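Wirum Street Driving Guide, Section 4
Setting up drivable surface detection

Do these steps after the front camera is calibrated (Section 3) and before you record a route. You need the base powered on, the wheels off the ground or the emergency stop pressed, and a laptop running Erkumach on the same network.

4.1 Load the surface profile

1. Open Erkumach and connect to the base. The status bar turns green when the link is up.
2. Go to Perception, then Surface, and pick the Paved Street profile.
3. Set Look Ahead to 30 meters. A longer setting slows the planner on the small computer.
4. Set Body Mask to Auto. The front edge of the robot shows at the bottom of the camera view, and without a mask the planner will treat it as an obstacle.
5. Press Save. The profile is stored on the base - you don't have to load it again after a restart.

4.2 Check marks and shadows

Tire marks and hard shadows are the most common cause of false edges. Compare your own street with the ones here before you change any thresholds.
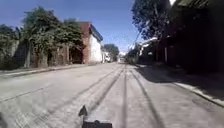 Dark tire marks on pale pavement, bright sun 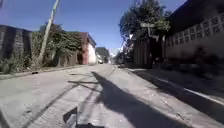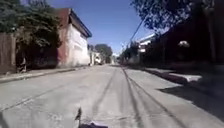
Lorraine Sheehan

6. Turn on the Edge overlay. Curbs should be drawn in yellow and anything the planner will not cross in red.
7. Look at the tire marks. If any of them are red, lower Contrast Weight one step at a time until they clear.
8. Look at the line where shade from trees or walls falls on the road. In the first and third pictures the shade is on the right, on the same side as a curb. Make sure the overlay follows the curb and does not jump to the shadow.
9. Look for shadows that run along the road toward the robot, as in the second picture. Turn on Shadow Filter if the planned path bends around one.

Note: Cracks and patches in concrete can stay yellow. The planner ignores yellow lines that have no height.

Caution: Do not set Contrast Weight below 2. Low curbs can drop out of the overlay and the robot may drive off the edge of a sidewalk.

4.3 Test the path

10. Lower the wheels and release the emergency stop. Keep one hand near it.
11. Set the speed limit to Walk and send a straight goal up the street.
12. Watch the blue path line. It should hold steady when the robot crosses a tire mark.
13. If you see error 262, the body mask has failed. Stop the robot and go back to step 4.

Logs go in the Mensah folder on the base and are kept until it holds 900 files, then the oldest are deleted. Copy out anything you want to keep.

Profiles saved before November need to be converted first. See Section 7.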